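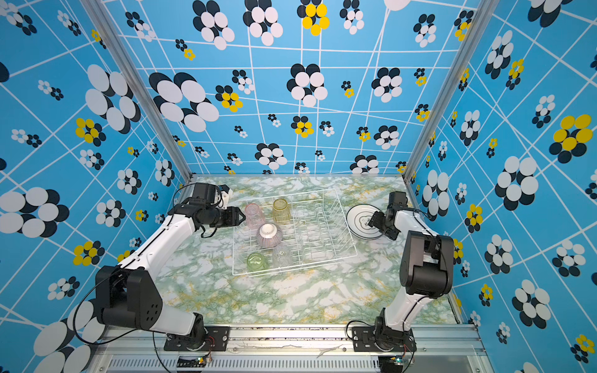
Glasses and a striped bowl in a white wire rack, plate beside it.

Loading a Wire Dish Rack

A wire rack drains well only if each piece touches metal at a few small points and has a clear path for water underneath. Most spotting and nearly all chipped rims come from loading in whatever order things leave the sink.

Order of loading
Wash glasses first, while the water is clean, and rack them first. Bowls follow, then plates. Pots go on a towel beside the rack.

Glasses
Set glasses rim down, tilted slightly so that air can get under the rim. A glass standing perfectly flat on a solid tray traps steam and dries with a ring inside. Leave a finger's width between neighbors. A glass lying on its side will hold a small pool along the lower wall – stand it up before adding anything else. Ribbed glass needs more time than smooth, as water sits in the grooves.

Bowls
Lean bowls at a steep angle with the open side facing down and forward. Do not nest them. Two bowls pressed together can still be wet the next morning. A deep bowl may need two divider slots.

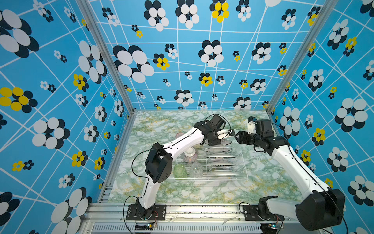

Plates go on edge, one per slot, all facing the same way. Start at the back and work forward, so that your hand never passes over a plate already in place. Keep them to one side of the rack and give the other side to cups and bowls. If plates of different sizes are in use, put the largest at the rear. Hold each plate by the rim and lower it until it meets the bottom wires before letting go.

Drying time
In our kitchen in September, with a window open, plates were dry in 16 minutes and upright bowls took 81. Tilting the bowls cut that sharply. Dilruba Munasinghe tested the same load in a closed room and found the plates little changed, the glasses much slower.

Care of the rack
Wash the rack itself every six days in hot water and dish soap. Check the welds where dividers meet the base – rust starts there once the coating splits. A rack with exposed metal will mark white china and should be replaced.

Nuria Bermúdez
11 December 2021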